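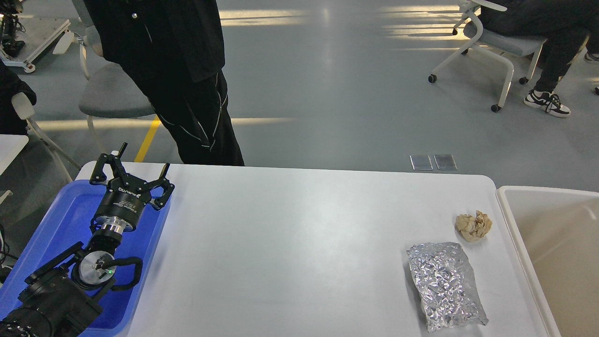 The Four-Day Week, One Year On

By Deividas Eglītis
January 7, 2022

Lengate says its shorter week is a triumph. The firm dropped to four days last January, with no cut in pay, and its own report claims staff are happier and orders go out just as fast. I read all 53 pages. I have doubts.

Start with the survey. It went to 326 workers, but the happiness score comes only from those who finished every question, and the report never gives that number. People who were too busy to fill in a long form may well have had something to say.

Then there are the hours. Four days sounds like a gift until you see that most shifts at the Dravach plant now run close to 11 hours with breaks. A packer I spoke to spends her extra day off asleep. Her sister at Wokard, on the old five days, gets home in time for supper.

The managers I met were cheerful and quick to hand me charts. None could say how overtime was counted, or why agency staff were left out. Lengate plans to repeat the survey this spring. I have asked to see the blank forms as well as the full ones, and so far I'm still waiting for a reply.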